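Chapter 7
Showing the Robot: Demonstration by Hand and by Remote Control

Before you read this chapter you should be comfortable with joint space and tool space (Chapter 3) and with the gripper types in Chapter 5. You do not need the control math from Chapter 6, except in Section 7.5.

7.1 Two ways to show a task

A robot can be told what to do in a program, or it can be shown. When it is shown, a person carries out the task with the robot's own body, and the machine records what its joints and tools did along the way. Each recording is called a demonstration. A set of demonstrations of the same task is later used to fit a policy, the rule that maps what the robot senses to what it does next.

There are two common ways to give a demonstration. In kinesthetic teaching, the person takes hold of the arm and moves it. The motors are set to cancel the arm's own weight, so a light push is enough. In teleoperation, the person works a separate set of controls and the arm follows. The controls may be a copy of the arm, a pair of hand grips on linkages, a joystick, or a tracked glove.

Kinesthetic teaching is quick to learn. Most people can give a usable demonstration within a few minutes. Its weakness is that the person's hands and body are in the way. They block the cameras, and they add forces that will be missing when the robot works alone. It is also hard to guide two arms at once, one with each hand, if both tools have to turn at the wrist.

Teleoperation leaves the workspace clear. What the cameras record during a demonstration is close to what they will record later, when the policy is running. The cost is that the operator loses direct touch. Unless the controls push back, force has to be judged by eye: how far a surface dents, how straight a thread is pulled. New operators tend to grip too hard and pull too far.

7.2 A worked case: the Cetthorpe packing cell

The Cetthorpe cell placed glass vials into foam trays. The first group of demonstrations was given by hand. There were 484 of them, and the policy trained on them failed often on the back row of each tray. When the recordings were checked, the operator's forearm covered the overhead camera for most of every back-row placement. The policy had very little to go on there.

The team then collected 349 demonstrations by remote control with the same vials and trays. Placement in the back row improved, although the front row got slightly worse at first. The operators had been told to work fast, and many recordings showed the vial touching the tray wall before it dropped in. The policy learned to touch the wall too. This is a general point about demonstrations. The robot has no way of telling a habit from a step in the task.

Two terms from this case will come up again. Occlusion is the blocking of a sensor's view by something between it and the work. A demonstrator artifact is any part of a recording that comes from the person or the controls and has no purpose in the task.

7.3 What to record

A demonstration should hold at least the following: the position of every joint, the commanded position of every joint, the opening of each gripper, and the images from each camera, all stamped against one clock. Commanded and actual positions are kept separately. The gap between them says something about contact. If the operator asks for a position two millimeters below the surface and the tool stops at the surface, the difference is a rough record of how hard the operator meant to press.

Clock errors do more harm than most beginners expect. In the Flirulia data set used in the exercises, one camera ran 28 milliseconds behind the joint log. That is small for moving boxes. For closing a gripper on a thread it is enough to teach the robot to close early.

7.4 Two tools, one thread

Suturing is a good test of everything in this chapter. The material bends, the forces are small, and two tools must share the work. An operator who ties a knot by remote control passes the strand from one gripper to the other, and for a short time both tools depend on the same piece of thread. If either one moves without regard to the other, the thread goes slack or pulls at the tissue. 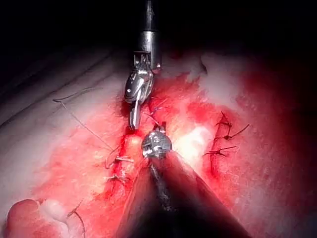
Dissanayake objects that knots make a poor first lesson, and that a student should spend a month moving pegs by remote control before going near a needle. The objection is fair as far as training operators goes. Peg transfer teaches the feel of the controls, and mistakes cost nothing. For the study of demonstrations, though, a peg hides the problem. It is stiff, it stays where it is put, and one tool can handle it alone. A strand held between two grippers has a shape that neither gripper's position fully describes, so the recording must include images good enough to find the thread.

Consider what a fine, dark strand asks of a camera. Against pale tissue it stands out well. Across a dark red wound or in shadow it may be only a pixel or two wide and close to its background in color. A tool shaft near the lens can also cover part of the work, even with no human hand anywhere near it. Teleoperation reduces occlusion by the person. It does nothing about occlusion by the robot.

The Triltcombe study, which we follow in Section 7.6, split each knot into labeled parts: grasp, wrap, pass, tighten, cut. Its operators gave 1,105 demonstrations of single parts in place of whole knots. Short demonstrations are easier to repeat and easier to throw away when they go wrong. Their drawback shows up at the joins – a pass that starts with the thread lying neatly does not prepare the robot for one that starts with the thread twisted.

Before going on, take a task you know well, such as threading a belt through its loops, and write down where one part ends and the next begins. Mark each point where both hands hold the same object. Keep the list. You will need it for Exercise 7.2.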